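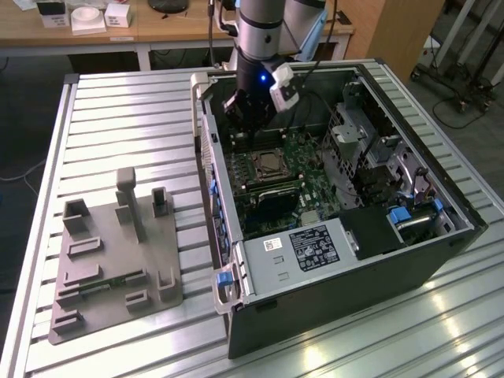
Ebise Gidey wrote in to ask whether the tower really has to be laid down for this work, and said she had always swapped memory with the case standing up under the desk. It does have to be laid down. With the board facing up you press straight down into the slots, and a dropped screw lands where you can find it.

4. Opening the case and changing parts inside

This section covers desktop towers of the older Jikari pattern, with blue plastic tabs, carry handles and a green motherboard. For slim cases, see section 8.

Before you start

Shut the computer down from the menu. Switch off the supply at the back, pull the power cord, then unplug everything else. Hold the power button in for 8 seconds.

CAUTION: Never open the power supply unit itself. Parts inside it can hold a charge after the cord is out. The label on its casing gives the ratings you need for ordering a replacement.

Laying the case down

1. Clear a flat table at least 80 cm deep.
2. Lift the tower by its handles and lay it on its side with the removable panel facing up.
3. Take off the side panel and set it well away from the edge of the table.
4. Touch bare metal on the chassis before you reach in. Do this again each time you come back to the table.

Note: On slotted tables, put a tray or a sheet of card next to the case for screws. They roll into the slots and are slow to get out.

Memory modules

The memory slots run in parallel rows beside the CPU socket.

1. Push the clips at the ends of the slot outward.
2. Lift the old module straight up by its edges.
3. Line up the notch in the new module with the key in the slot.
4. Press down evenly until the clips close by themselves. If one stays open, take the module out and start over.

Do not mix modules from different kits. The Wemen upgrade kit has 4 modules and they all go in together.

Expansion card

1. Remove the bracket screw at the back of the case.
2. Release the slot latch, if the board has one.
3. Hold the card at both ends and pull it up without twisting.
4. Seat the new card, press it home and put the screw back.

CAUTION: Leave the retention frame on the CPU socket closed unless you are changing the processor. Bent contacts are not covered by the Prosville service plan.

Drive cage

Drives sit in the grey metal cage. Unplug the data and power cables at the drive first, and pull on the plug, never on the wire. When you refit a drive, start all its screws by hand before tightening any of them.

Closing up

Check that no cable lies across a fan. Blow dust out of the ventilation holes with short bursts of air. Refit the panel, stand the tower up and connect the power cord last.

If the computer beeps and the screen stays dark, reseat the memory. For other faults, see the table on page 87.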